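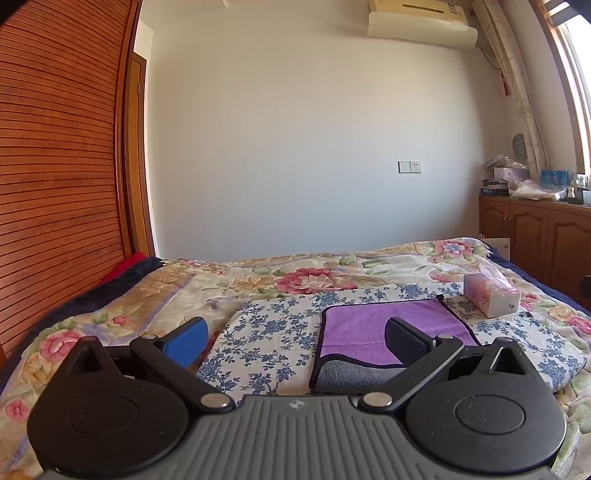
Words: Truditix

Feb 29, 2020

Whitcombe > Around the House > Photos and Keepsakes > Sorting Old Prints

Most of us have a box of loose family prints in the top of a wardrobe or, worse, in the garage. I did ours over the summer holidays, starting in December, and finished last week. There were 204 prints left once the doubles had gone, plus negatives. These are the methods that worked at our place.

Where to keep them

Pick a cupboard on an inside wall. Garages, sheds and roof spaces get too hot, and laundries and bathrooms are too damp. Under the bed is fine in a dry room if the box has a tight lid and sits up off the carpet. Check it twice a year for silverfish.

Cardboard boxes are all right if they're sold as acid-free. Shoe boxes will yellow the edges of prints over time. I use the flat Ridside boxes with the metal corners, which take 200 standard prints standing on edge. Don't pack them so tight that you have to tug one out – the corners will crease.

Stuck album pages

The sticky albums with the peel-back plastic are the hardest on photos. The glue goes brown and gets stronger with age. If a print won't lift, try this:

Slide a length of plain dental floss behind one corner. Use the unwaxed kind. Work it slowly from side to side, keeping it hard against the page and away from the print. If it grabs, stop and come in from the opposite corner. A butter knife is too thick and will bend the print.

Some people put the whole page in the freezer for a few minutes to make the glue brittle. I had mixed luck with it. Put the page in a zip bag first and let it come back to room temperature before you open the bag, or you'll get moisture on the prints.

If nothing shifts it, scan the page as it is and leave it alone.
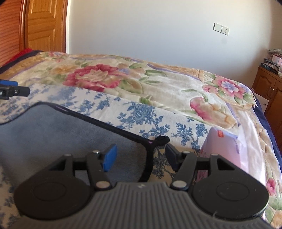 Cleaning

Wash and dry your hands well, or wear cotton gloves. Use a soft, clean paintbrush for dust and brush from the middle out to the edges. No water, no window cleaner, no baby wipes. Fingerprints on a glossy print will sometimes come off with a dry microfibre cloth and very light pressure. Old mould should be brushed off outdoors with a mask on, and those prints kept in a separate box from the rest.

Writing on the back

Ballpoint leaves a groove you can see from the front, and felt pen can bleed or come off on the next print. A soft pencil (6B is good) works on older paper-backed photos. It won't take on the newer plastic-coated ones, so for those I write on a slip of acid-free paper and store it in the same sleeve. Put down the year and the place, and full names if you know them. "Nan and the kids" won't mean much to your grandchildren.

Scanning

Set the scanner to 600 dpi for small prints and save as TIFF if you have the room. Wipe the glass every ten or so. Name the files with the year first so they sort themselves in the folder, and keep a copy somewhere outside the house – I leave a drive at my sister's.

For slides and negatives I gave up and paid. Okine Camera House does them by the strip and had ours back in a fortnight. Ask for the negatives to be returned in fresh sleeves.

Contact us | © 2020 Whitcombe Household Pages | Back to top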